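Tile Floors and Walls in Older Homes: Your Questions

Reading time: 4 minutes

These are the questions we get most often at Velero Tile Care, mostly from people who have just bought a house with tile they didn't pick. If yours is missing, write to us and we may add it.

How do I find out what my tile is made of?

Start with a loose piece or an edge where the tile meets a doorway. If the color goes all the way through, it is probably porcelain or stone. If there is a colored layer over a tan or red body, it is glazed ceramic. For stone, put a drop of lemon juice on a spare piece. Marble and limestone will fizz or go dull. Don't try this on the floor itself, as the mark stays.
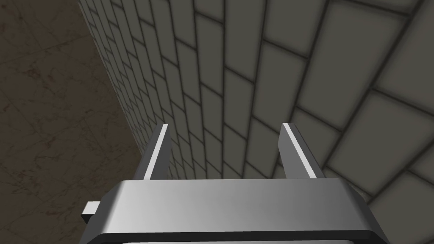
Plenty of homes have more than one kind. Our own office is in a 1923 building with ceramic in the bathroom and stone in the hall, and they need different cleaners. Check each room before you buy anything.

Can I use vinegar?

On glazed ceramic, a weak mix now and then won't do much harm to the tile. It does wear down cement grout over time. On marble, never. Warm water with a little dish soap is fine for nearly everything, provided you rinse it.

My grout is darker in some places than others. Is that dirt?

Sometimes. Scrub one short stretch with a stiff nylon brush and plain hot water, let it dry overnight, and compare. If it is lighter, you have dirt. If it looks the same, the grout may have been mixed unevenly when it went in, or an old sealer has yellowed. Uneven grout can be evened out with a grout colorant. Old sealer has to be stripped first.

What is a running bond, and does it matter?

It's the staggered layout, the one most people know from brickwork. Each row is shifted against the row next to it. It matters for repairs: you need to match the offset, and with long tiles a half offset can leave raised corners where a slightly bowed tile sits beside its neighbor. A one-third offset is safer for those.
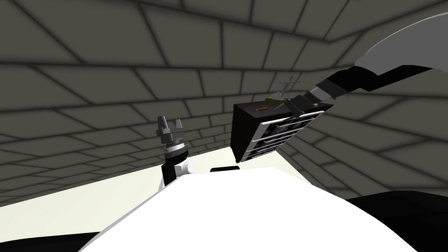

It also takes more cuts than a straight grid, so buy extra. We tell customers to add a full box on top of what the store calculator gives them. Leftover tile is worth keeping, too. Colors get dropped from the catalog without notice.

How long before I can walk on new grout?

Follow the bag. Most cement grouts want a full day before light traffic and 3 days before anything wet. Furniture should wait longer. Clilau rapid grout, the one we stock, can be walked on after 90 minutes in a warm room, but in a cold basement we still leave it until the next morning.

Do I need to seal?

- Glazed ceramic: no. The grout, yes.
- Porcelain: usually no, though polished porcelain can use a light coat.
- Marble and other stone: yes, with a penetrating sealer.
- Epoxy grout: no.

To test an old sealer, leave a spoonful of water on the surface for ten minutes. If the spot darkens, it is time to reseal. 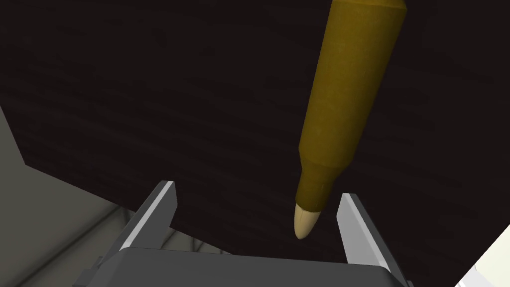

Can a single cracked tile be replaced?

Yes. Remove the grout around it, break the tile from the middle outward, and scrape the old adhesive down flat. Wear eye protection and gloves. Houses on the Dhillon tract often have a thick mortar bed under the floor, and there the job takes longer and is better left to an installer.

If the crack runs through 2 or more tiles in a line, stop. That usually points to movement underneath, and new tile will crack in the same place.
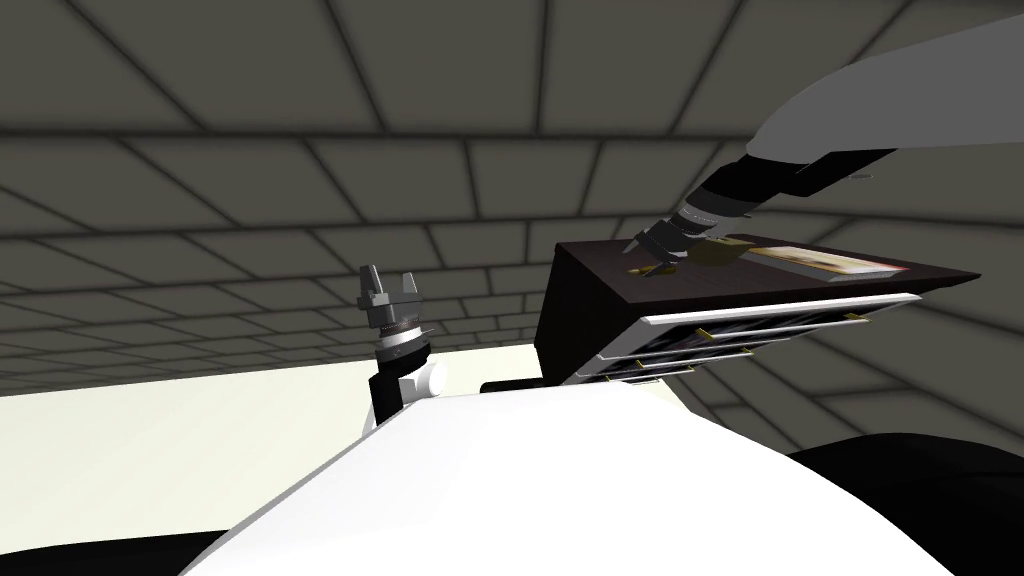

Tiles that sound hollow when tapped are a separate matter. A hollow tile that isn't moving can often be left alone for years. One that rocks underfoot should come up.

Do you sell single tiles?

Only from the odd-lot shelf, and we don't ship them. Bring a piece with you.

Comments (3)

firkik: The water test worked. The hall needed sealing and the kitchen didn't.

grouty_in_the_valley: Does the colorant hold up in a shower? Mine started peeling by October.

Velero Tile Care: It does if the grout was stripped and fully dry first. Peeling nearly always means there was sealer left under it.

Contact us | © Velero Tile Care | Last updated May 26, 2018 | Back to top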